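Skanon Home Arm: Set-up Guide
Section 4: Your first household chores

Before you start

By now the arm should be charged, fixed to its base and talking to the handset. If the handset still shows an amber ring, go back to Section 3 and finish pairing first. The steps below assume it is done, and the arm will simply sit there if it isn't.

We know what most people would like at this stage. They would like to say "tidy the kitchen" and go and put their feet up. We would like that too, and we have been working towards it for a good while, but it would be unfair to let you think you have bought it. What you have is a patient helper that can fetch, lift and put down a fair number of ordinary things, in a room it has been shown, with a grown-up nearby. Folding, scrubbing, washing glasses and anything involving a hot hob are still your department.

In our own kitchen trials, the arm was asked to pick up 935 items left on floors and low shelves. It managed the whole job without help on 339 of them. Rolls, boxes and plastic tubs did well. Socks did badly, and spoons lying flat did worse.

Choosing a first chore

1. Pick one object and one place for it to go. A roll of kitchen paper and an open cupboard shelf will do nicely.
2. Check the weight. The gripper is rated to 400 grams in Home mode, and the kitchen scales are quicker than guessing.
3. Stand the object upright on the floor, with a clear hand's width on every side.
4. Walk the route yourself and gather up any cables, rugs with curled edges or pet bowls along the way.

Note: The arm sees plain objects on plain floors best. Stripes and busy patterns can confuse its sense of distance, so give it a slower approach speed on those (Settings, Approach, Gentle).

Teaching the pick-up

5. Hold the handset button until you hear two beeps, then guide the arm by the grey collar until the fingers are either side of the object.
6. Press Close. The fingers will curl in and stop when they feel resistance. Please don't squeeze them shut by hand, however slow they seem.
7. Press Lift. The arm will rise a little and wait. If the object slips, press Back and begin again from step 5, with the fingers slightly lower this time.
8. Guide the arm to where the object belongs and press Release.
9. Press Save and give the chore a name you will remember in a fortnight. 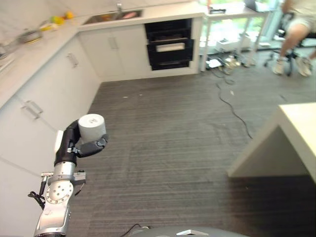 Repeat the lesson from a couple of different starting points if you have the patience for it. An arm that has been taught once will look for the object in exactly the same spot, and homes are rarely as tidy as that. After four or five lessons it becomes noticeably more forgiving — it will turn its wrist to suit a roll that has been put down at an angle, for instance, or try a second time before asking for help.

Caution: Do not leave a saved chore running in an empty house. Keep children and animals out of reach while the fingers are moving, and keep the handset in your pocket. The red button stops everything at once and the arm will hold its position until you press Resume.

Caution: Never teach the arm to carry knives, open drinks, glass or anything just out of the oven.

If a chore keeps failing

Clean the fingertips with a damp cloth, and try the chore again in better light. If you fitted the older Brirelico finger pads, check that the handset lists them under Accessories, as they grip at a different pressure. Software from the February update onwards recognises them without being told.

Continue to Section 5 for cupboard doors and handles.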